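FOR IMMEDIATE RELEASE

Katdale Declares a Month of Peace Between People and Their Wallets

MURNATSIDE, November 2023. Katdale, the small leather goods shop and mail-order business, is asking its customers to do something most of them have put off for years: take everything out of the wallet, look at it, and put back only what they would miss by Friday lunchtime.

The Murnatside Wallet Clear-Out runs through the end of the month at the Katdale shop. Anyone may bring in a wallet, of any make and in any state of swelling, and sit down at the long table with a cup of tea and a shredder. Entry is free. So is the tea, which is the standard of tea you would expect at that price.

The idea came out of a July survey of people on the Katdale mailing list. In all, 2356 customers replied, a figure that surprised the shop, considering that the subject line was "A few questions about your wallet" and several people wrote back to ask if it was a scam. Of those who replied, 217 said they were carrying at least one card for a business that had closed. One had kept up a full set of stamps for a sandwich bar that became a bank and then became a different sandwich bar, where the stamps were not honored. The customer has not given up.

"We make wallets, so you might think we want people to fill them," said a spokesperson for Katdale. "We want people to be able to fold them. A folding wallet that won't fold is a leather brick with your library card in it."

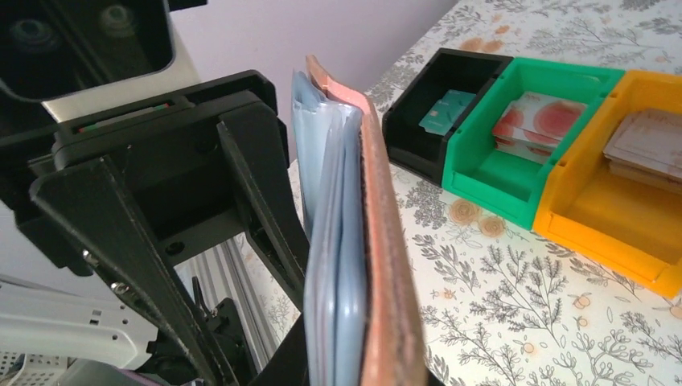
Plastic card sleeves get a section of the clear-out to themselves. The soft, see-through kind has been around for decades and has never had many admirers. It creases, it clings to its neighbors, and it will hold on to a gym card with more commitment than the member ever showed the gym. Katdale still likes it. You can see what you have without pulling it out, and a card in a sleeve keeps its printing longer than one rubbed against bare leather every day.

For people who want to go on using their old wallet, the shop has put together a sheet of plain advice, free at the counter. It suggests emptying every sleeve before cleaning, wiping the plastic with a barely damp cloth, and letting it dry flat and open. Leather should be brushed first, then given a very thin coat of cream, with a little extra patience along the spine, where a folded cover takes most of its wear. The sheet also says not to dry a wallet on a radiator. This line is in bold. There was an incident.

A worn edge, the shop would like it known, is no reason to throw a wallet out. Color goes first where the thumb goes most, and plenty of owners are fond of it. Katdale will recondition covers during the clear-out for a small charge, and will tell you frankly when a cover is past helping.

Replacement sleeves will be on sale under the Ultex name, in packs of 2. The shop has ordered 3000 packs, which it describes as optimistic. They come in one size and fit most folding card wallets. Bring yours along and try one before paying.

Ní Chonaill, the stationery store next door, is supplying envelopes for the cards people can't quite bring themselves to shred. These may be labeled, taken home and placed in a drawer, where they will be found again in some later decade by somebody looking for batteries.

No appointment is needed for the table. Reconditioning is first come, first served, and covers left with the shop are normally ready the next working day. Please take your money out first.

About Katdale
Katdale makes and sells wallets, card holders and key cases from its shop in Murnatside. It also repairs them, including ones it didn't make, though it may sigh.

Press inquiries: ask for the press desk at the Katdale shop, Murnatside. It is the same desk as the returns desk, so please say which you are.

ENDS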